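Trinico top-loader, eight months in: fine, with complaints

I didn't want a top-loader. The old front-loader died in August, the delivery people for the one I did want kept moving the date, and Krasniqi had the Trinico on the floor with a discount. The salesman told me it would be "whisper quiet" and that I'd never go back. I've heard both of those about every appliance I have ever bought.

So, the noise. It fills quietly, I'll give it that. The spin is another matter. On the fastest setting the cups in the kitchen cabinets rattle, and I've leveled the thing 4 times with a proper spirit level. A neighbor, Costel Delić, has an Oser of the same size and his is no better, which tells me either that all of them do this or that our building has terrible floors. Possibly both.

Cleaning results are average. Shirts and underwear come out fine. Towels come out fine if you don't stuff the drum, and the manual is cagey about what stuffing means. Large flat things are where I lose patience. I have a big beige woven throw that lives on the couch, and it winds itself into a rope every time. You then stand there hauling it out over the rim a foot at a time. The bedding program is supposed to prevent this. I've tried it on sheets, on the throw and on a mattress cover, and I can't tell it apart from the normal one except that it takes 30 minutes longer.

The lint filter is the part I expected to hate and mostly don't. It's a white cartridge that sits inside the drum, it has a little gray window on the front, and it pops out with one thumb. It does catch lint. It doesn't catch pet hair with any great enthusiasm, whatever the leaflet claims. I bought a set of Flirkitz floating hair catchers to help and they did nothing I could measure. Save your money.

The black lid looked smart in the store. At home it shows every fingerprint and every dried drop of water. If you're deciding between colors, get the white one.

One thing to check before you buy is how much room you have above the machine. Ours is in the kitchen, near the counter, and I hadn't thought about a lid that opens upward. With a front-loader I folded clothes on top. Now I fold them on the bed, and I resent it a little.

Service: I called once about the rattle, got ticket number 3073, and was promised a visit within up to 4 weeks. A man came in the third week, put his hand on the lid during a spin, and said it was normal. He was polite about it.
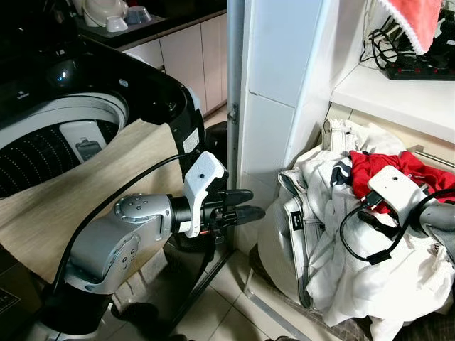 Would I buy it again? At the discount price, probably. At full price I'd wait for the front-loader and go to the laundromat in the meantime. If you only wash clothes and you live on a concrete ground floor, you'll likely be happier with it than I am.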